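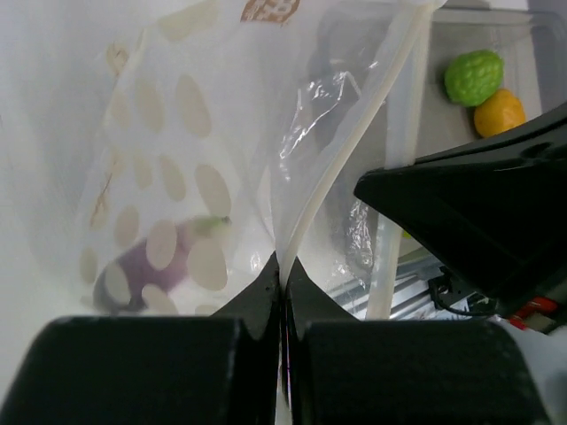

Printed carrier film, pale beige ovals on translucent white.

Gistby: kitchen storage notes from Arngate and Sitville

Gistby is a collection of 3009 short notes on how people keep dry food at home: rice, flour, lentils, oats, tea, spices, dried fruit and the odd thing that defies sorting (one contributor keeps candied peel in a biscuit tin inside another biscuit tin, and it gets its own row). Each note says what the food was, what it was kept in, where it stood, and how the person felt it had fared. People write wonderfully about their cupboards once you ask them, and I hope some of that comes through even in a plain table.

Version 2, released May 15, 2026
Maintainer: Fouad Slaoui

What's in the download

notes.csv has one row per note and 16 columns. places.csv has the two towns and the neighbourhood codes used in the main table. Both are UTF-8, comma separated, with a header row. Free text is always in double quotes and may contain line breaks, so please use a proper CSV reader and don't split on new lines. I did that myself in the first release and lost half of a lovely note about cardamom.

The columns you'll probably want first

food: the contributor's own word, lower-cased and otherwise left alone
food_group: my grouping, for when you don't want "porage oats" and "oats" apart
container: jar, tin, bag, box, original packet, other
closure: lid, clip, knot, fold, none, not said
spot: cupboard, shelf, worktop, larder, fridge, freezer, other
weeks_kept: whole number, blank if the person didn't say
verdict: good, all right, poor, thrown away
note: the full text

The rest are described in the header comments of places.csv and in the change list below.

How the notes were gathered

Paper cards went out through the Begum grocery in Arngate and the Saturday market in Sitville, with a box at each for handing them back. The card had one question at the top ("What do you keep, and what do you keep it in?") and then a lot of blank lines. I'm so glad we left it that open. A form with tick boxes would have been quicker to type up, but we would have missed the whole business of rice bags being saved and used again for onions, string, other bags and, in one case, a chess set.

I typed the cards in myself and then read every row back against the paper. Spelling in the note column is as written. Where I couldn't read a word, it appears as [?].
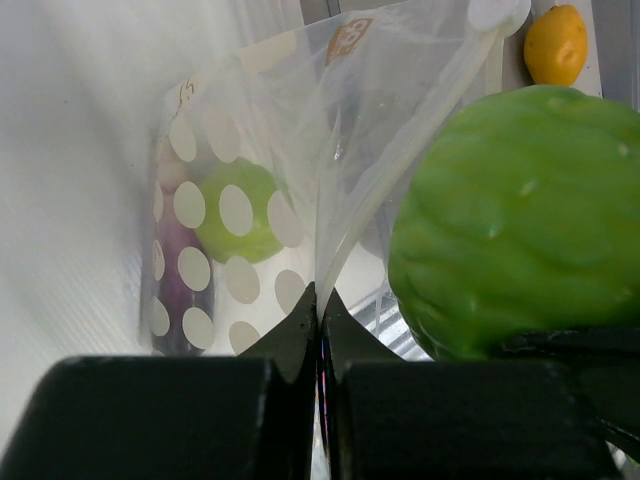 Bags caused more trouble than any other container. People use the one word for the packet the food came in, a freezer bag, a produce bag from the market and a cloth sack, and they switch between them in a single sentence. In version 1 all of these were "bag". Now anything the contributor clearly bought the food in is "original packet", and "bag" means they moved the food into it. If the note could be read either way, I kept "bag" and put a 1 in the unsure column. Do filter on that column if containers matter to your work!

Things to be careful with

Shops attract people who cook, so the notes lean heavily towards busy kitchens. Sitville is thinner on spices and much thicker on oats. "Poor" and "thrown away" are the contributor's judgement, and nothing was tested, so please don't use Gistby as advice on what is safe to eat. The weeks_kept column has a great pile-up at 4 and 52, which I put down to people thinking in months and years.

Names, street names and phone numbers were removed from the notes. Family words (nan, my brother, the twins) were left in.

Changed in this version

Split "bag" as above
Added closure, unsure and a language column for notes not written in English
Fixed the broken quotes that swallowed rows in the larder section
Merged "pantry" into "larder", with apologies to pantry owners

Using it

Share it, change it, teach with it, and credit Gistby when you do. If you make a chart from it I'd love to see it, however rough. Corrections are very welcome too: send the row number and what you think it should say, and I'll go back to the card. Cards from other towns can't be added for the moment, but a blank one is included as card.txt if you fancy starting a set of your own.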